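Mernelar Recipe Cards, version 3

Transcribed home recipe cards with normalized ingredients and measures

Contents

What is in this release
Where the cards came from
File layout
Fields
How the cards were transcribed
Measures and oven settings
Duplicates and near duplicates
Work area
Known problems
Changes since version 2
Using the data
License and takedown

What is in this release

Mernelar is a set of almost 2,000 index cards, written or typed by home cooks, transcribed line by line and matched to a small ingredient list. It holds text and tables only. Scans of the cards are kept separately and are not part of the download.

The cards are in English. A few have a title or a note in another language, usually Polish, German, or Spanish. Those words are kept as written and flagged in the language column.

Most cards cover baking, casseroles, pickles, and candy. Everyday dinners are thin on the ground. People tend to write down what they can't remember, and a pan of fried potatoes rarely gets a card. Please keep that in mind before using the set to say anything about what families ate.

Where the cards came from

The cards were in 143 recipe boxes, bought in lots or given to the project. Each box has a box ID. Where the seller or donor knew the state or county the box came from, that is in the boxes table. Many did not know, and the region field is blank for those. We did not guess from brand names or local dishes.

Boxes were taken whole. We did not pick out the better cards. Shopping lists, phone numbers, and church supper schedules found in the boxes were set aside and are not transcribed.

Clippings glued to a card are treated as print. If the cook wrote on or next to the clipping, the handwriting is transcribed and the printed text is left out. If there was only a clipping, the card gets a row in the cards table with the status "print only" and no lines.

File layout

boxes.csv
One row per recipe box.

cards.csv
One row per card, with title, box, status, and form.

lines.csv
One row per written line. This is the largest file and the one most people want.

ingredients.csv
The ingredient list, with a plain name, a group, and common spellings.

measures.csv
The table used to turn written measures into a standard form.

pairs.csv
Card pairs that look like copies of the same recipe.

notes/
Transcriber notes as plain text, one file per box. Not every box has one.

tools/
Two small scripts, one to rebuild a card as readable text and one to check that the tables agree with each other.

All files are UTF-8 with Unix line endings. Empty cells mean "not known" or "does not apply." The field table below says which.

Fields

card_id
Box ID, a dash, and the card's place in the box as received. The order is the order we found. Dividers such as "Cakes" or "Meats" are recorded in the divider field of the cards that stood behind them.

title
As written, including underlining, which is shown with underscores. Blank if the card has no title.

form
Handwritten, typed, or mixed. A typed card with one penciled correction counts as mixed.

side
Front or back. Lines run on from front to back with no gap in numbering.

raw
The line as written. Spelling, capitals, and crossed-out words are kept. Crossed-out text is in double square brackets where it could be read and is replaced by a question mark in double square brackets where it could not.

role
Ingredient, step, yield, source, remark, or unclear. Source lines are things like "from the back of the box" or "Mother's." Remarks are things like "too sweet" or "use the good pan."

ingredient_id
Filled only when role is ingredient and the match is certain. Blank otherwise.

amount, unit
Standard form. See the section on measures.

hand
A letter for each handwriting in a box, given by the transcriber. Letters mean nothing across boxes. Hand A in one box has no link to hand A in another. This field is a judgment call and should be treated as one.

How the cards were transcribed

Cards were typed from scans using Vurketti, a plain form tool that shows one line at a time above a text box. Transcribers were told to type what they saw and leave the meaning for later. Role and ingredient were added in a second pass by a different person.

A set of 1,000 cards was transcribed twice, by two people working apart. Where they differed, a third person looked at the scan and chose. The cards in this set have "double" in the pass field. All other cards have "single" and were spot checked only. If you are training or testing a handwriting tool, use the double cards for testing.

Most disagreements were over fractions, the abbreviations for teaspoon and tablespoon, and the ends of words in fast cursive. A lower-case t with a long cross bar can look like a capital. When neither the letter shape nor the recipe settled it, the unit is marked unclear.

Transcribers did not correct recipes. Some cards leave out flour, eggs, or the baking time, and the data leaves them out too. Don't assume you could cook from every card. The steps for canning and pickling in particular are given as written and many are not safe by current standards.

Measures and oven settings

Amounts are kept in the cook's own units and only tidied. "1 heaping c.", "1 cup heaped," and "1 C (heaping)" all become amount 1, unit cup, modifier heaping. Nothing is turned into grams. A cup of sifted flour and a cup of packed flour are not the same weight, and the cards often don't say which one was meant.

Size words stay as words. "Butter the size of an egg" has no amount and has the unit "size of egg." "A nickel's worth of yeast" is handled the same way. "Small can" and "large box" are kept as written, and no package size is filled in.

Oven settings are in a separate field on step lines. Where a number is given, it is in degrees Fahrenheit unless the card says otherwise. "Slow," "moderate," "quick," and "hot" are kept as words. Users who need numbers should pick their own table and say which one they used.

Duplicates and near duplicates

The same recipe often shows up in several boxes, and now and then twice in the same box in different handwriting. We did not remove any of these. The pairs file lists likely matches with a score based on shared ingredients and amounts. Titles are not used in the score, as the same bar cookie may go by many names.

If you split the data, split by box and keep both halves of every high-scoring pair on the same side. A random split by card will leak.

Work area

Cards from the later boxes were unpacked, sorted, and put back in order at the Fundov site. The earlier boxes were handled at Nambiar, where the tables are darker and the room is smaller. The place is recorded in the site field of the boxes table. It has no effect on the transcriptions that we know of, but the card order in a few of the Nambiar boxes was disturbed when a stack slid, and those boxes have "order uncertain" in the status field.

Food and drink were kept off the tables. Cards with loose flakes of old dough or sugar were brushed with a soft brush and otherwise left alone. Stains are noted only if they cover writing.
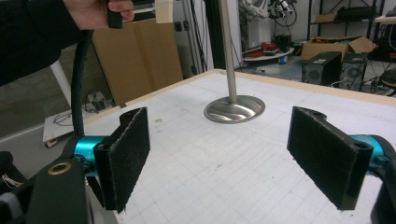 Figure 1. White tabletop, with a hand at upper left.

Known problems

Ballpoint on glossy cards has skipped in places, and short words are missing from some lines. These are marked with a caret.

The ingredient list treats oleo and margarine as one item. Several users have asked for them to be split. The raw text keeps the cook's word, so you can do this yourself.

"Soda" is matched to baking soda unless the line mentions a bottle, a can, or a flavor. A few punch recipes may be wrong.

Hand letters in the larger boxes are less reliable. People's writing changes over a lifetime, and one cook may have been given two letters.

Back sides that hold the end of a different recipe are linked to the wrong title in some boxes. The check script lists cards where this is likely.

Changes since version 2

The remark role is new. Remarks used to be filed under step.

Typed cards now keep their line breaks.

Card IDs have not changed. Line numbers have changed on cards with crossed-out lines, which used to be skipped. If you stored line numbers from the earlier release, match on raw text before updating.

Using the data

Start with lines.csv and join to cards.csv on card_id. The rebuild script takes a card ID and prints the card with its title, both sides, and any remarks in place.

Good uses include work on spelling, kitchen words, informal measures, and how recipes are copied. Poor uses include nutrition estimates and anything that needs a firm date. Few cards are dated, and a card may be much younger than the recipe on it.

License and takedown

The tables are free to use and share with credit to the Mernelar project. The scripts are under the same terms.

Full names, street addresses, and phone numbers on the cards have been replaced with a tag. First names and family words such as "Aunt" or "Grandma" are kept. If you recognize a card and would like it removed, open an issue with the card ID. Removed cards are dropped from the next release and their IDs are not reused.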